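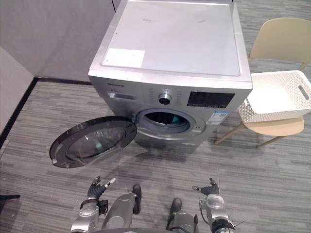
Ok so a few of you asked off-list whether the Puvance two-arm unit is worth the money for a small laundry service, figured I'd answer here once. We've had ours on trial since March, the version with the segmented fingers, silver tips. Laundry is the task it was sold to us for so that's what it gets. Biggest thing I can tell you is set the machine up the way you see it there: door swung all the way out to the left before you start, basket up on a chair to the right and not down on the carpet. With the basket on the floor the arms have to fold way down and cross each other and the whole thing slows to a crawl. Chair seat height is about right. Any chair will do, ours is just what was in the room.

On 21 December 2025 the list member from Plaltdale wrote:
> Has anyone on here actually run the Puvance for more than a demo?
> Sunovley quoted us 3,061 for the yearly service plan, on top
> of the lease, and I can't tell from the brochure what that covers.
> Also does it cope with front loaders? Our old Aksoy arm
> couldn't get past the rubber seal without snagging. And how
> long does a load take, ballpark.

Taking these in order.

Service plan: covers 2 visits a year and software updates. Does NOT cover fingertips, which is the part that wears. Ask Sunovley to put tips in the contract, they said no to us twice and then yes. Get it in writing.

Front loaders: yes, mostly. Towels and shirts fine. Fitted sheets are bad, it grabs a corner and the rest stays in the drum, then it tries again from the same spot. Seal snagging was a problem for us too untill the last update, much better now. Small socks at the very back it still misses. Check the drum by hand after.

Time: almost 20 minutes to empty a full drum into the basket. Yes that is slow. I can do it in 2. But I'm folding the previous load meanwhile so I don't care that much.

Other stuff. The selector knob it will turn if you teach it your exact machine, the flat buttons it is hit and miss. We just press start ourselves. Detergent drawer, didn't bother.

Compared to the Aksoy, which we had before also: better hands, worse manual. Phone support is ok in the mornings, forget afternoons.

Would I renew? Probably, if they hold the price. Wouldn't buy outright yet.

Anyone got the longer cable kit, pls reply on list, want to know if it's worht it before I order.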